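# The shirt-hanging rig, part whatever we're up to now

I promised an update in March and then went quiet, so put the kettle on, because I've got a fair bit saved up.
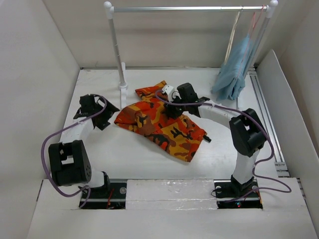
Sarita Garg wrote in after the last post to ask why on earth I'd started with clothes, when every sensible person starts with wooden blocks. She also said that a T-shirt has no handle, no proper edges and no right way up, and that if I wanted to be miserable there were cheaper ways of going about it. She went on to ask how I was keeping the cables out of the grippers, and I'll get to that as well.

So, the blocks. I did do blocks! I did them for most of the winter on the kitchen table, and I got quite good at them, and then one evening I looked at two arms that could put a cube on another cube and I felt nothing at all. What I don't like doing in this house is hanging up the washing. I've never minded the machine, and I rather enjoy ironing with the radio on, but there is something about getting a hanger into the neck of a damp shirt that makes me want to lie down on the floor. If I'm going to spend my evenings on a hobby it may as well be aimed at something I grumble about.

For anyone joining from the Cloltham workshop newsletter, hello, and the short version is that I've got two small arms bolted at the front of a white box, with a little clothes rack at the back of it, and the idea is to get a garment from the floor of the box onto a hanger and the hanger onto the bar. I work on it at the workshop on Fustolside Road when I can get the end bench and in my own back bedroom when I can't, and the whole lot goes in the boot of the car if I fold the seats down and swear a little.

The orange camouflage shirt was a charity shop find and it is by a long way the loudest thing I own. I bought it on purpose. My first test shirt was a plain white one, and white on a white floor between white walls is a daft thing to ask any vision program to look at. I lost the best part of a fortnight to that before I swapped it over. The camouflage has its own troubles (all those blotches look like folds, and the folds look like blotches) but at least the program can tell where the shirt stops and the floor begins, which puts it well ahead of where we were.

I call the software Dixit, mostly so that I've got something to shout at. It started off as somebody else's pick-and-place code and I've been bolting bits on ever since, so it's now a dreadful tangle with my comments all through it, some of them rude. What it does at the moment is replay and blend movements I've shown the arms by hand. I move them through the job, it records, I do it again with the shirt dropped a different way, and again, and again. I've got 538 of these recordings now. I threw away 218 more from before I moved the rack, which hurt, and I put it off for ages in the hope they'd still be some use. They weren't. If you take one thing from this post, please let it be to settle where your rack goes before you start recording.

Now then, cables. Sarita, my first go was to tie them tightly along the links with those reusable straps, very neat, very pleased with myself, and every time the elbow bent fully the connector at the gripper end worked itself loose. So I went the other way and gave them great big loops of slack on the outside of each arm, well clear of the middle where the work goes on. They look like something off a washing line but I haven't had a connector come out since. The purple ones came from Wevow and they're lovely and soft, and I'd buy them again. Whatever you do, check the loop with the arm at its very furthest reach, not only in the resting position, as I did it the lazy way first and had to redo both sides.

The foam strip along the front, between the two mounting plates, has been asked about too. It's there to fill the gap in the ledge. Buttons and loose sleeves used to find their way down there and get wedged, and then an arm would carry on pulling with great determination. I cut the foam with a bread knife and pushed it in. I keep meaning to make something smarter.

As for how it's all going, well. Picking up is coming along nicely. If the collar is anywhere near the top of the heap it'll usually get hold of it, and I've stopped hovering over the off switch quite so much. Spreading the shirt between two grippers is hit and miss, and the long sleeves are worse than the short. The hanger itself is where I'm stuck. I had 9 clean goes out of one long evening's tries and was so chuffed that I rang my sister, and the next night I couldn't get it to do it at all, same shirt, same settings, same hanger. I suspect the lamp. I also suspect the elbow on the left arm, which has 2 screws I'm not fond of.

I did wonder about padding the hangers so they grip the cloth better, and if anybody has tried that with the thin sort I'd be very glad to hear how you got on. Velvet ones are too thick for the grippers, I've tried. Next job is those screws, and then I want to have a proper look at what happens when the shirt lands face down.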